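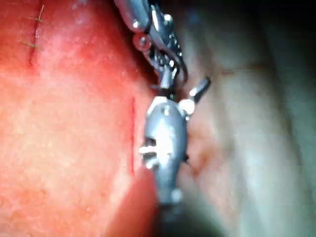
I have now owned the Wasell needle driver long enough to stop admiring it, which is when a review ought to be written.

First, what you get. The Wasell is a wristed driver for surgical robots, made by Gumede and sold in the US through Dirport. A pair costs $3,698 and is good for 55 uses, at which point a chip in the instrument decides it has had enough and the console won't recognize it anymore. We bought ours for the skills lab at Fistdale, where residents learn to sew with their hands several feet away from the needle. Nothing I describe here happened to a patient. I'd like to keep it that way, hence the review.

The good part is the wrist. It bends where you ask it to, it doesn't chatter at the end of its travel, and backhand throws that made our old drivers sulk are almost pleasant. The jaws hold a fine needle at an angle without letting it roll. Setup takes a minute. The box is nicer than my luggage.

Then there's the matter of letting go.

On use 23, Kasun Mollah was halfway through a running stitch when he opened his fingers to hand the needle across. The jaws stayed shut. The console, for its part, showed open jaws, no warning, no tone, everything lovely. Kasun opened his fingers again, wider, as you would. A moment later the jaws sprang apart all at once and the needle went sideways into tissue it had no business visiting. On a training model that earns you a groan. I leave the other version to your imagination.

We did what everyone does and blamed the resident. Then it happened to me, so we blamed the instrument.

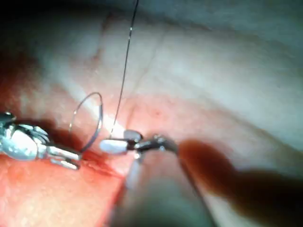 Both drivers at the suture line, needle in the right-hand jaws and the thread running up.

Arif Khan, our equipment tech, put the thing on the bench and worked the jaws by hand. His finding was that the grip cable had started to drag where it turns at the wrist, and only with the wrist bent hard to one side. Straighten it and the jaws opened like a dream. The console reads position from the motor end of the cable, a long way upstream, so as far as the software knew, the order had been given and therefore carried out. I have worked for people like that.

We cycled the second driver of the pair 200 times with the wrist fully bent. It stuck on four of them. No fault code for any.

Dirport was polite. The first answer was that we might be cleaning it wrong, so Arif sent them a video of how he cleans it, with the relevant page of their manual propped up behind the sink. The second answer was a replacement pair, free, which arrived quickly and has behaved so far. The third answer, when I asked whether other buyers had been told, was that my question had been passed along. It must be enjoying the trip.

If you already own a pair, a few things we do now:

Before each session, bend the wrist to its limit both ways and open and close the jaws ten times at each end. Watch the jaws themselves. The icon on the console is a statement of intent.

If they hesitate, don't open wider. Hold still, straighten the wrist slowly, let the jaws release with the needle pointed somewhere harmless, then pull the instrument and tag it.

Write the use count on the tag. Gumede will ask, and the chip won't tell you once it has expired.

Would I buy it again? For the wrist, yes, with a grumble about the price. For anything other than a training lab I'd want a stuck-jaw alarm first, or at least a letter from Gumede saying they know. Their November software update is supposed to include "improved instrument feedback," and I've asked what that means. That question has been passed along too.

Three stars out of five. The fourth is sitting in the jaws and will be released shortly.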